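Grostbridge Furniture Reuse: Progress Report to the Hashmi Fund
Wednesday, July 30, 2025
Prepared by Bushra Bugti

Collections have kept to plan. We have taken in more than 300 items since the grant began in May, mostly beds, tables and chairs. The van cost $3,000 to repair in the first month. We covered $1,000 of that from the contingency line and the rest from shop sales.

Deliveries to the Durkholm side of town are behind. Daniyal Soomro has moved them from mornings to late afternoons, when more people are home, and missed drop-offs are down. Burketti still lets us use its loading dock at no charge, but the agreement needs to be renewed in writing.

Mattresses remain the main problem. We turn away most of those offered because they have no fire label, and the disposal fee has gone up.

Sofas are the item families ask for most, and our waiting list for them is still open. Storage is the limit, as one sofa takes the floor space of several chairs. A large one in plain beige, like the one shown with a boot on the seat, suits most homes but needs a wide doorway. We now ask for door measurements when a family applies.

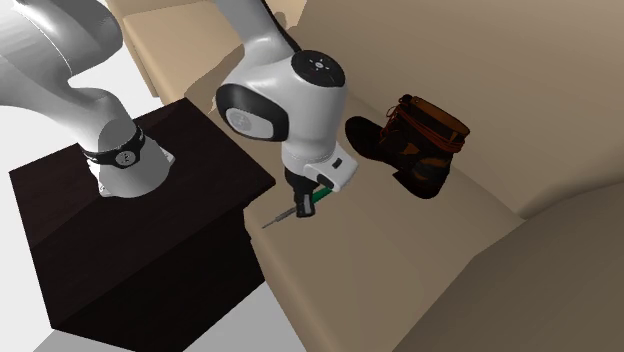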